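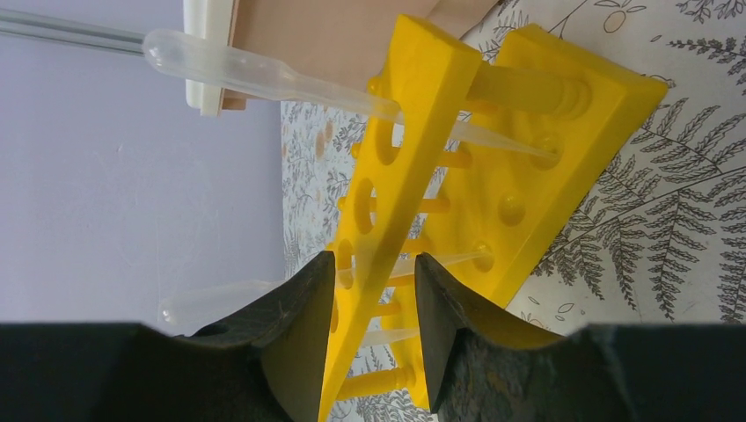 Lab Skills 103, Handout 2
Racks, Pipettes and Putting Things Away
Zorkstead Community College, Room 410

Welcome back! Today is all about small plastic things, and I promise they deserve a whole session. You'll use transfer pipettes in nearly every lab from now until the end of the course, and good habits with them make everything that follows easier (and a lot more fun).

Parts of a transfer pipette

Bulb: the part you squeeze.
Stem: the long, narrow tube.
Tip: the end that goes into the liquid. Keep it off the bench and away from your sleeves!

Using one

Squeeze the bulb before the tip goes into the liquid, then let go slowly. A fast release pulls in air, and you get that sputtering mess we all made in March. Hold the pipette upright while it's full. Liquid in the bulb is very hard to get out again, and it will end up in your next sample.

For drops, go gently and keep the same angle each time. Drop size changes with the angle, and it's great fun to test this with colored water.

Racking

A rack with two side panels takes a pipette crosswise: the stem passes through a hole in one panel and the tip reaches a hole in the other. Leave the bulb on the outside where you can grab it. Glass rods are stored separately, please, never under anything heavy.

Lids and boxes

Small supplies go back in their lidded containers. Set the lid on square, press along one long side, then the other, and run a finger along the rim to feel for gaps. Corners are where lids like to pop up again. 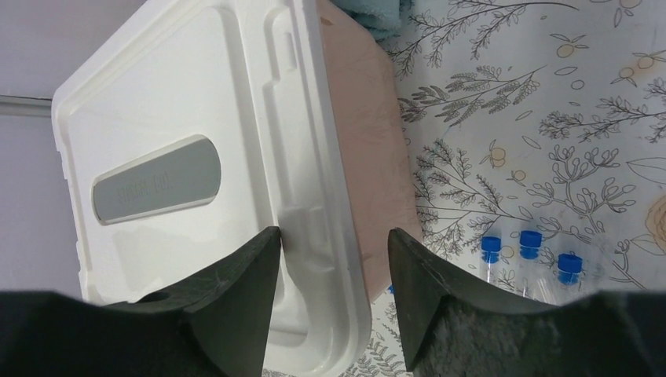

Can I rinse a transfer pipette and use it for a second liquid?
Take a fresh one. Rinse water hangs on inside the stem and bulb, and even a little of it can throw off your results.

Before next time

Read the Cloutier worksheet on drop counting, and try the practice table on the back. Bring your lab notebook, too. We're making density columns, and they look wonderful when the layers stay put!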